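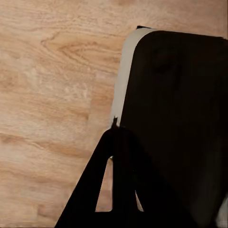

Seed trays fail most often from uneven watering, and bottom watering corrects most of it. The method places water in a shallow outer tray and lets the potting mix draw it upward through the drain holes. It needs a level surface. A light wooden tabletop with long, wavy grain is suitable as long as it is flat and the outer tray has no holes. Set a waterproof mat under the tray if the finish is old or thin, as standing water leaves dark marks along the grain.

By L. Adamczyk
Updated in April

Home | Seed Starting | Soil | Watering | Tools

What you need

One outer tray without holes, at least 2 inches deep. One cell tray with a drain hole in every cell. Seed-starting mix, sifted. A measuring jug. A kitchen scale that reads in grams.

Preparing the mix

Dry peat-based mix repels water and will not wick. Moisten it before filling the cells. Add water in small amounts and stir until a squeezed handful holds its shape and releases no more than a drop or two. Leave it covered for an hour, then stir again.

Fill each cell to the rim and tap the tray once on the table. Do not press the mix down. Packed mix holds too little air, and roots stay near the top. Top up any cell that has settled, then sow at the depth given on the seed packet.

Setting the water level

1. Weigh the filled cell tray and write the figure on a strip of tape along its side. The tray used for these notes, a 6-cell strip, weighed 353 grams after sowing.

2. Pour water into the outer tray to a depth of half an inch. Use water at room temperature.

3. Lower the cell tray into the water. Check that no air is trapped under it by tilting one end and setting it down again.

4. Wait until the surface of the mix turns dark in every cell. Small cells finish first.

5. Lift out the cell tray, let it drain, and empty the outer tray. Do not leave the cells standing in water overnight.

When to water again

Go by weight. When the tray has lost 63 grams from its starting figure, repeat the steps above. A different tray size or mix will need its own figure. To find it, let one tray dry until the surface is pale and the mix starts to pull away from the cell wall, weigh it, and water slightly before that point next time.

Problems

Dry patches on top: the mix was too dry when the cells were filled. Mist the surface once and return the tray to the water.

Green film on the surface: the mix is staying wet too long. Increase the time between waterings and remove the cover during the day.

White crust: salts are rising with the water. Water once from above until it runs out of the holes, and discard the runoff.

Contact | Copyright Mukura Garden Notes | Back to top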